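**Shared kitchen in Nurness changes its cooking corner**

The shared kitchen at the Cluterside building in Nurness has moved its small-appliance cooking to a separate white table, away from the sink counter. The change took effect in May and applies to all three floors that use the room.

Under the old layout, cookers, kettles and the toaster shared one double outlet beside the sink. The building log lists 433 trips of that circuit over two years, most of them at midday. The new table has its own circuit, and the posted limit for any one appliance is 800 watts. Users with a larger cooker are asked to keep it on the sink counter, where the limit is 1536 watts for the whole run.

The table is meant for one-pot meals cooked in a removable steel insert. The notice by the door sets out the order of work: fill the insert away from the appliance, dry its outside, set it in place, and only then plug in. Lids are to be opened fully before food is added or stirred. A half-open lid drips onto the tabletop, and water had reached the plug on two occasions during the trial month.

Drinking water is now kept in large jugs on the floor along the wall. The wall shelf that used to hold them had a bent bracket and has been taken down. Full jugs should stay capped until needed.

Two neighboring tenants, Xue and Fellow, share the midday slot and have agreed to stagger their cooking by half an hour. Other users can book the table on the sheet inside the cupboard door. Cleaning remains the job of whoever cooked last, including the steel insert and its rim.

The rice and stew settings are not covered by the notice and will be added when it is reprinted.

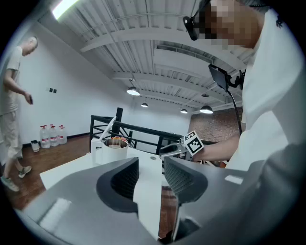
*A white appliance resembling a small cooker on the white table, lid up, with food in the steel pot.*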